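Wellow Sourdough Starter by Post: Your Questions

I get a lot of emails about the starter, and a good chunk of them ask the same things, so I've put my answers in one spot. If yours isn't covered, send me a note and I'll get to it once the morning bake is out (usually after 10 am).

What do I get in the envelope?
A 40 gram pouch of dried starter flakes and a card with the feeding steps. No jar, sorry! Glass and Australia Post don't mix. Any clean jar from the op shop will do.

How long until I can bake with it?
Give it five to seven days. In a warm kitchen mine has doubled by day four, but in a Tassie winter you might be waiting more than a week. Don't chuck it if it looks flat on day three — they nearly all do that, and I panicked over my first one too.

What flour should I use?
Wholemeal rye to wake it up, then whatever plain flour you've got in the cupboard. I use the Gralmont stoneground because I like the flavour, and it comes in a bag I can lift. Bleached flour works, it's just a bit sluggish.

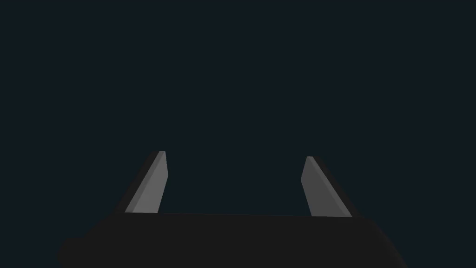 Can I use tap water?
Mostly, yes. If yours smells strongly of chlorine, leave a jug on the bench overnight or run it through a filter. I'm on tank water and have never had a drama.

There's grey liquid on top. Is it dead?
Nope, it's hungry. Pour the liquid off or stir it in (stirring gives you a more sour loaf) and feed it twice that day. Pink or orange streaks, or anything fuzzy, and it goes in the bin, jar and all.

How much do I feed it?
Equal weights of starter, flour and water. I keep a small one going and build it up to 200 grams the night before I bake. My everyday recipe takes 1000 grams of flour and makes two decent loaves, one for us and one for the freezer. 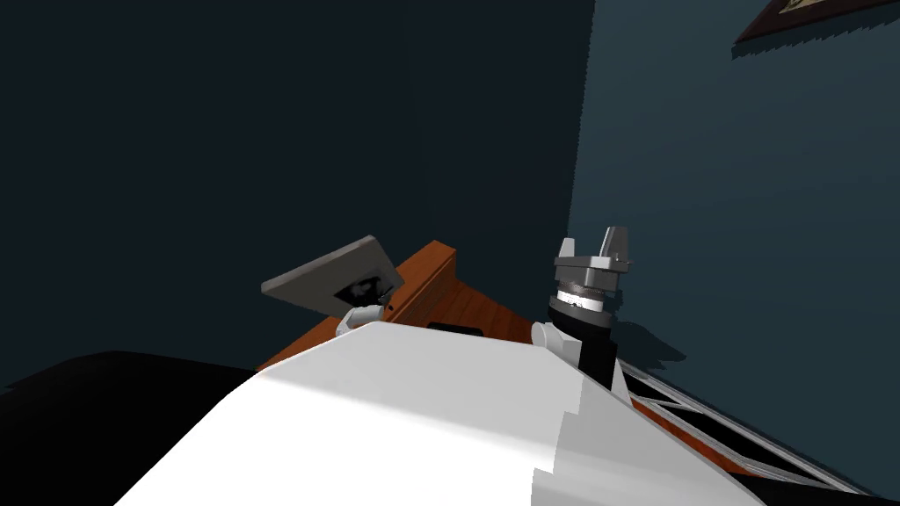
The Wellow FAQ, part two: baking and storage

Do I need a cast iron pot?
It helps with the crust, but I baked on an upturned tray for ages with a roasting pan of boiling water underneath. The bread was lovely, if a little wonky.

Can I go on holidays?
Of course you can! Feed it, pop it in the fridge and go. Mine has survived three weeks like that. For longer than a month, smear some on baking paper, let it dry, and keep the flakes in an envelope in the pantry.

Is it gluten free?
No. It's rye and wheat all the way through, and fermenting doesn't take the gluten out. Please don't bake with it for anyone who's coeliac.

Do you post overseas?
Only within Australia at the moment. I've looked at New Zealand a few times and the paperwork beats me every time. I'll have another go in August.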